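How to Run a Two-Arm Pen Demo at Your Open Day

Posted 2018-02-13 by Ghassan Saab
148 shares | 23 comments

If you have a pair of arms, a table and a few pens, you can give visitors a really good show. I love this demo. I've run it for school groups, for grandparents, for a man who only came in to ask where the parking was (he stayed for three rounds), and it works every time people are allowed to get involved.

We did the full version at the Durkbridge open day, where nearly 750 people came through the building, and I promised a lot of them I'd write up how we run it. So, let's go!

What you'll need

Two arms that can both reach the middle of the same table. Parallel grippers are perfect for this, the plain two-finger kind. A few markers and pens with barrels in different colors. Something to write on if you want to finish with drawing. A second person, so that one of you can talk and the other can drive. You can do it alone, but your voice will be gone by lunchtime.

Pick the pens with some care. Fat round markers roll, and a glossy barrel can slip just as everybody leans in. Try every pen in both grippers the day before and put the bad ones back in the drawer. Bright colors are a big help, too. When you say "watch the pink one," the whole room knows what you mean, right down to the kid at the back on somebody's shoulders.

Step 1: Set up the meeting point

The heart of the demo is the spot in the middle where either gripper can get hold of a pen. Find it before you do anything else. Move the left arm to where it can comfortably close on a pen, then bring the right arm in and see if they both fit. If the elbows want to stick out or the wrists come close to touching, shift your spot a little toward the front of the table and try again.

Look at the cables while you do this. Run each wrist through its whole turn, slowly, and see where the loop goes. You want enough slack for the widest move and not so much that it drags a pen along with it. Ours caught one at a practice session and flung it clean off the table, which got the biggest cheer of the evening, but I wouldn't plan on it.

Step 2: Start with a pen already in the grip

Our first version opened with both grippers empty and a long approach to the pen. Pretty, but slow. Now I like to have one arm holding a marker as people walk up, and a second pen lying out on the table for the other arm to go after. You've got two stories going at once, and people start guessing right away which arm will move first.

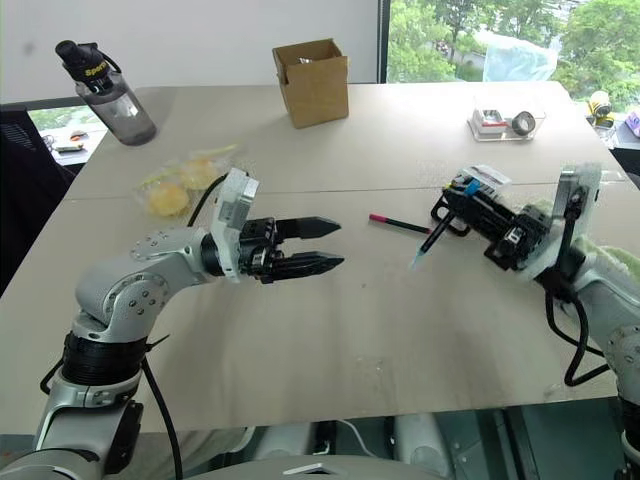 Let them guess! I ask for a show of hands, left or right, and then we wait a moment before anything happens. It's a tiny thing and it changes the mood completely. A group that has picked a side will watch a slow arm much more patiently than a group that hasn't.

Step 3: Do the pickup slowly, and talk through it

Bring the open fingers in over the pen and stop just short. Ask what the arm has to do next. Younger kids say "grab it," so ask them how. Do the fingers go along the pen or across it? I hand a spare pen to whoever is nearest and have them try it with two fingers and no bending. They find out pretty fast that a pen lying at an angle means turning your wrist, and then they look up and see the arm doing the same turn. I never get tired of that face.

Then close, lift a little, hold. Keep the lift low. If the pen drops from low down, it usually stays on the table and you can carry on without a chase.

Step 4: The handover

This is what they'll tell their friends about. One arm holds the pen out, the other comes in with its fingers open, closes, and only then does the first one let go. Say the order out loud: hold, close, release. By the second round the crowd will be saying it with you.

The mistake I see most often is letting go too early. Leave a full beat with both grippers on the pen. Be careful about the opposite problem, too: if both arms are holding and one starts to move, they'll pull against each other, and you want your hand near the stop button for that. Whoever is driving should have the stop within reach the entire time anyway, and visitors stay behind the tape, even the charming ones.

Step 5: When it misses

It will miss. At Durkbridge our right arm nudged a marker instead of picking it up, with a whole class from the Hijazi school watching, and a girl in the front row told it "try again" in the kindest voice. So we did! That round got more questions than any of the clean ones.

Open the fingers, back both arms off a little, and leave the pen where it landed. Ask the group what went wrong before you fix anything. Too high? Too far along the barrel? Let them choose the correction and then drive it their way, even if you suspect it won't work. 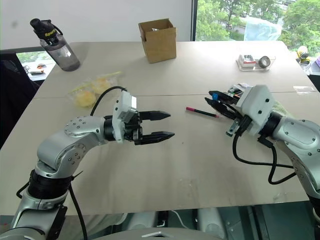
Open fingers on the left, and a pink-capped marker lying between the two arms.

Step 6: Keep the rounds short

We run 15 minutes per group, questions included. It goes by in a flash. Two handovers fit nicely, and if you have time left over, let somebody pick the next pen. I used to stretch it out with slides about the Esten software we drive the arms with, and I've cut all of those. People who want the software will find you afterward (they always do) and you can have a proper chat then.

Wipe the fingertips between groups. Marker ink gets on them and makes them slick, and it's easy to forget once the line is out the door.

One more tip, borrowed from the crew at Nasov, who had the booth next to ours: put a stool by the table for the little ones. From the floor they see the underside of an elbow and not much else. From the stool they can see the fingertips.

We're doing it again in March, this time with drawing at the end — a big sheet of paper and one line per visitor. If you try the pen demo before then, leave a comment and let me know which pens held up. I'm always looking for better pens.

23 comments | 148 shares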